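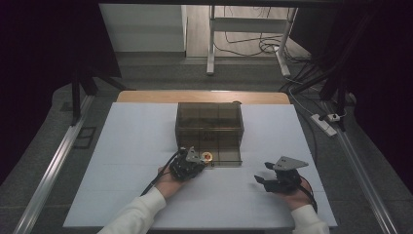

How slow should the hand demonstration be?
Slow enough that I can stop at any point and both tips stay still. At my normal speed the wrist turns before the fingers close, and the policy copies this habit.

Wednesday, May 24, 2023
Widholm task, small round piece and brown box

Continued with the two hand-held grippers. The set has now 3,239 demonstrations, and 974 of them are with the new start position, which we took over from the Husstead protocol. I went through the older ones in the morning and marked 22 for removal, mostly because the fingers close too early. I did not delete them yet — please do not delete them either before I compare with the Wendt log.

The low lip of the box should face the operator. When I come in over a side wall, I must lift the elbow, and then the path becomes long and strange. Keep the fingers wide open on the approach, and close only when both pads are beside the piece.

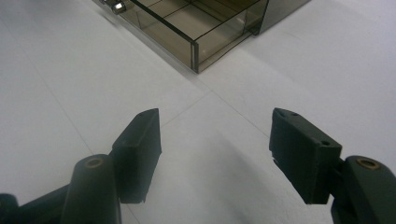 Open points

Left and right hand do not have the same rhythm. My left one waits too long. I will try to count quietly before each grasp.

The replay on the arm at Govcombe used only the first 2,517 demonstrations, so its result says nothing about the new start position. Ask for a second replay with the full set.

Check the zero of both finger openings before the next session.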